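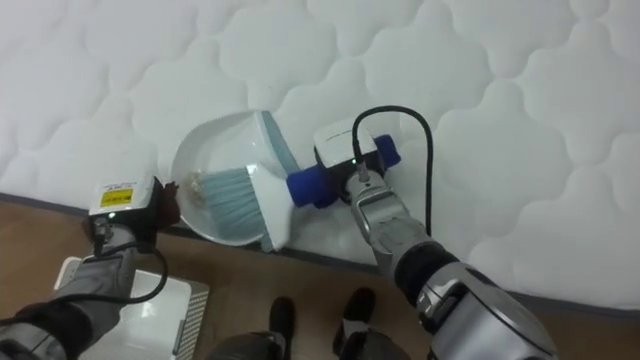

February, second week in the Flatstead apartment

Up at 8 because the radiator started knocking. Made coffee, ate the end of the bread standing up, and decided the bedroom was going to get done today whether I felt like it or not. I have been walking around the same boxes since we moved in and I was tired of it.

Started with the floor along the mattress. I still don't have a bed frame, so the mattress sits low and everything that drifts across the room ends up against the dark gray trim at the bottom. Crumbs, fluff, beige stuff I can't identify. The big broom is no use there. It just pushes things under the edge. The little brush with the thick blue grip gets in properly, and the dustpan can lean up against the side of the mattress while you work. One small clump in the pan and I thought, is that all? Then I did the far side by the window and got a good deal more.

The floor is nicer than I thought when I signed the lease. Light brown wood, not much grain to it. There is a scratch near the closet that was there before me. I wrote it down on the move-in sheet and Gitau Simiyu at the rental office initialed it, so that should be fine.

Took the sheets to the basement at 10. Both machines were going. Waited, went back, one had stopped but it was full of somebody's towels. I put them on top of the dryer, folded, more or less. The washer takes quarters only and I had exactly enough for one load, so the pillowcases went in with the sheets and the blanket had to wait.

While the mattress was bare I went over it with a damp cloth. It is white and quilted in those puffy rounded shapes, and the seams between them hold on to lint. I should have bought the cover when I bought the mattress. The Grarkero store had one for the right size and I said no because I had already spent more than I planned. I'll go back for it at the end of the month. I want the zip kind.

Nobuhle called around lunch. Her sister is visiting and they want to see the place. I said to give me until next week. She asked if I had chairs yet. I have 2, and one of them is holding the printer. She said she would bring a folding one, and also asked if I wanted her old curtains. They are green. I said yes before I thought about the walls, but curtains are curtains, and the streetlight comes straight in at night.

Lunch was soup from the freezer, the lentil one. Needed salt.

Afternoon was boxes. I did 5 of them. The one marked "desk" was mostly cables and I threw out any I couldn't match to something I own. The one marked "kitchen/misc" had my winter gloves in it, which I replaced in January. Found the envelope with the old photographs from Gachanja, dry and flat, thank goodness. I was worried about those. Put them on the closet shelf, right at the back. Found the good scissors. Did not find the tape measure, so I still can't order the frame. I measured the space between the wall and the radiator with a piece of string and wrote "string" on a note so I don't throw it away.

Desmond Boateng from downstairs knocked at 4 to ask if my water was brown. It was, a little, when I ran the kitchen tap. He had already called about it. It cleared up after a few minutes. He stayed and talked about parking for longer than I would have liked, but he did tell me the recycling goes out the night before and not in the morning, so now I know why mine was left.

Swept again after the boxes, since cardboard leaves its own mess. Knocked the dustpan out into the kitchen trash and rinsed it in the tub. The pan and brush are in the closet now, on the floor on the left, so I can reach them without moving the ironing board. They need a hook. Added hooks to the list.

The list as of tonight: hooks, quarters, light bulb for the hall, mattress cover, tape measure if the old one doesn't show up, something to put under the wobbly bookcase.

Paid the electric deposit, $276. I had hoped it would be lower. Musyoka says they return it after a year if you pay on time. I put the receipt in the blue folder.

Sheets came out of the dryer still damp at the corners. Hung them over the door for an hour and made the bed after supper (eggs, toast, the rest of the soup). The room looks bigger with the floor clear. It also echoes a bit. A rug might help, but the frame comes first.

Blanket tomorrow. Call the dentist. Ask Nobuhle how long the curtains are.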